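Review: Jatstead folding work desk, after one term in a student robotics club
2021-06-24

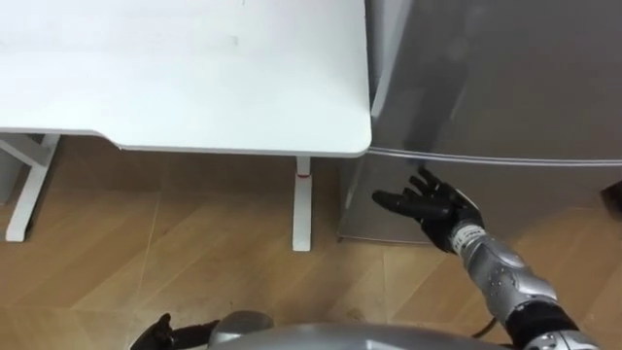 The Jatstead was bought for the household tasks group of the Partington student robotics club, which needed a flat surface at a fixed height for pick-and-place practice. It replaced a trestle table that sagged in the middle. The club has used it since March. The matte white top marks easily, and ours now has faint grey smudges across it and one small dark spot near the center. Ordinary dish soap removed the older marks but left the spot.

Assembly took two students 62 minutes with the supplied hex key. The instructions are clear except for the step that joins the crossbar to the leg frame, where the left and right parts are drawn the same way. Kristýna Rusnák put ours on backward and had to start that side again.

Stiffness is good front to back and fair side to side. With the arm controller resting on the right end, a push on the top produces a small sway that dies out quickly. Tightening the leg bolts a second time after 100 trials made a noticeable difference. The rounded corners are useful when the robot turns in a narrow space. Our old table had square ones, and both hand covers show it.

The main fault is glare. Under the ceiling lights the white surface washes out pale objects, and the object detector missed white cups at a far higher rate than colored ones. Napaporn Limsakul cured most of this by laying down a gray felt mat for cup trials. The desk would be better sold with a choice of tops.

Refrigerator door practice does not use the desk at all, but the open space under the top lets a low hand pass without striking a drawer. A desk with a cabinet base would not suit this work.

Over the term we logged 822 trials, 669 of them on the desktop. Nothing has loosened since the second tightening. Recommended for a club that can supply its own mat. Four stars out of five.

Reviewed by Anahera Mahuika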